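Speaker notes, Tarun Rajput
Good practice for home robots: the fridge task

Slide 5. Grip rules
Start with the rule I love most: one arm works, the other waits where the operator can see it. We wrote that into the Citwood guide after 336 trial runs, and it's still my favorite page!
Second rule: take a bottle by the neck, below the cap. Never by the cap. (Pause, let people look at the right gripper and the blue cap.)
Mention cables. Check the loop along the arm before every reach into a door bin.

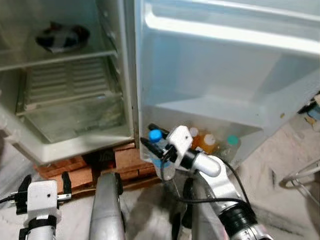 Slide 6. Stop rules
Door open longer than 40 seconds, the run ends. People always ask about this one, so leave room for it.
Anyone within reach of the arms can call a stop, and no one has to explain why. Tell the Famell story if there's time, then hand out the checklist.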